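Travel Help > Packing > Hard-Shell Suitcases: Your Questions

Packing a Hard-Shell Suitcase: Frequently Asked Questions

Every August my inbox fills up with packing questions, and I do love getting them, so I've gathered the ones that come up most often and answered them the way I would if you were sitting on the end of my bed while I packed.
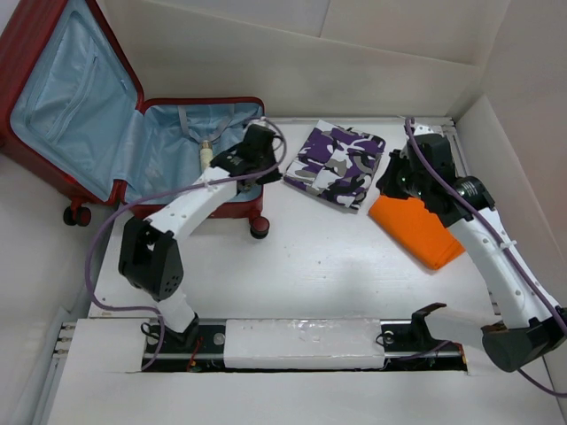 Most of what follows is for a small or medium case that opens flat like a book. If yours is a soft bag with one big opening, a good part of it will still help you, but the bits on straps and lids won't.

Which side should I pack first?

The side with the straps. I put my heavier clothes there, jeans and sweaters mostly, with the heaviest ones down by the wheels so the case doesn't tip over the minute I let go of it. The zippered side can wait until the end.

Do I fold or roll?

I fold, and I've been teased for it plenty. Rolling is lovely for T-shirts and pajamas, but a flat folded rectangle sits better under a strap and comes out looking like something you'd wear to dinner. My friend Leilani Pettigrew rolls everything she owns and has never missed a flight over it, so please do what suits you.

How tight should the straps be?

Snug enough that the clothes don't slide when you stand the case up, and no tighter. If you're leaning on the buckle with your knee, take out a sweater. Fasten them before you close the lid — I have forgotten more than once, and had to open the whole thing again on the hallway floor.

What goes in the mesh pocket?

Light, flat things you'll want on the first night. Mine holds underwear, a swimsuit and a thin scarf. Shoes make a lump in there that pushes down on everything below once the case is shut.

Where do I put bottles and other toiletries?

In a sealed bag, tucked in the middle of the clothes where they have some padding on every side. Small round things like to wander, so I pack them after the first layer and then fill in around them with socks.

How many outfits do I need for a week?

Fewer than you think! I took 2 pairs of pants on my last trip to Jondosby and wore one of them nearly every day. Lay everything out on a table or the bed before any of it goes in, and you'll soon spot the shirt you're only bringing out of guilt.

How do I clean the lining?

A damp cloth with a drop of mild dish soap, then leave the case open overnight. Pale linings do show every mark, I'm afraid. For ink, try a little rubbing alcohol on a hidden corner first to see how the fabric takes it.

Questions answered by Elmarie Maluleke. Last updated 3 August 2024.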